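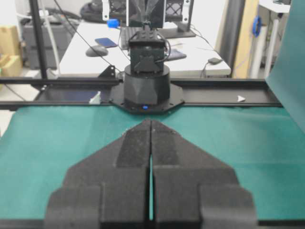

The arms at Ellery: your questions, collected

Is my job going away?
No. The two arms take over sorting and tray loading from January. The eight people who did that now do setup, checking and repairs, at the same pay. Merle Whitelaw in operations has put this in writing, and you can have a copy if your memory of the last reorganization is as long as mine.

What do they do well?
The same thing, 60 times an hour, without asking about lunch.

And badly?
Anything shiny, floppy or slightly to the left of where it was yesterday. When an arm gives up, it stops and waits for a person. You will come to recognize the feeling.

Do I have to learn to code?
No. Wistero runs the training, which takes 2 afternoons. You move the arm through the job, save it and run it back slowly. If you can teach a teenager to load a dishwasher, you're overqualified.

Can I reach in while it's moving?
No. Press stop first. This also applies to people who have worked here for 20 years.

Who do I call when it jams?
Fatima Bako, extension 80. Please say which arm and what it was holding. "It's doing the thing again" has been logged often enough.

Can we name them?
They're down as A and B in the maintenance log. What you call them on the floor is between you and the arms.

Will my output be compared with theirs?
No. Arm counts go on the maintenance sheet and stay there.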